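Sealing cable holes in a white worktop
Forum > Kitchens > Worktops and Surfaces
12 replies, 169 views

m_costello
Posted 2022-08-08
I have a white worktop with small round holes drilled through it. The previous tenant used them for fixings that are long gone. The toaster oven stands at the right end and I prep on the rest. Crumbs and juice go down the holes and I want them closed. Options as I see them: two-part filler, push-in plastic caps, or leave them and put a board on top. The surface gets wiped several times a day. What holds up?

ViseGrip_Omo
Caps. Measure the bore with calipers, not a ruler, and buy the size below if you are between two. Brokwood sells a pack of 24 in white for not much. They sit slightly proud of the surface, enough to catch a cloth.

b_voicu
Disagree on caps. Anything proud of the surface collects grease at the edge and you end up cleaning it with a toothpick. Two-part filler, overfill slightly, let it cure overnight, then sand flush with a block. Color match is the hard part. White is never one white.

ViseGrip_Omo
Filler shrinks. I did nine holes in a bench top in June and four of them had dished by the time I got back to it. A cap can be replaced in ten seconds.

b_voicu
Then it was a one-part filler, or it was mixed badly. Two-part does not shrink to any degree you would notice. Which product?

ViseGrip_Omo
Gerkero, the gray tin. It says two-part on the label.

asabe_ok
How close is the nearest hole to the oven? That matters more than the filler. Most of these fillers soften with heat, and the small ovens get warm underneath.

m_costello
One is just off the lower left corner of the oven. Another is by where I put the big plate. Current layout:

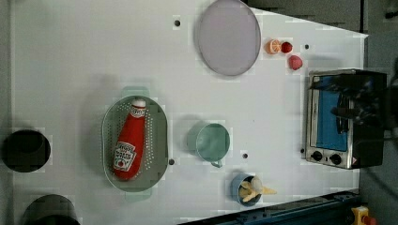

Worktop from above, toaster oven on the right, colander on the left.

I would like to keep the oven where it is, as the outlet is on that side.

asabe_ok
Thanks. For the one at the corner of the oven I would not use filler unless the data sheet gives a service temperature. Look for 100 °C or better. The others you can treat however you like.

chid_oye
Side question. Does the oven have feet? Mine is a Mok and it came with stubby ones that I swapped for taller rubber ones. It made a clear difference to the surface under it. Also check the clearance at the back. The manual will give a figure and people ignore it.

m_costello
It has feet, short ones. I will look at the clearance.

b_voicu
Since you wipe the top so often, seal the inside of each hole before you do anything else. If the core is chipboard, water has been getting into it already. Press around each rim with a thumbnail. If it gives, let it dry out for a few days before closing it up – otherwise you trap the moisture.

ViseGrip_Omo
Agree with that part. Thin varnish on a cotton swab, two coats.

chid_oye
I would also move the colander to the sink side. A colander set down near an open hole after rinsing is where most of your water is going to come from.

m_costello
The rims feel hard, no give. Plan is varnish in all of them, caps for now, and filler later if the caps annoy me. For the one by the oven I have asked Vusteck for the data sheet on their high-temperature compound. Will post the number when they reply.

b_voicu
Put the caps in dry, no adhesive. You will want them out again.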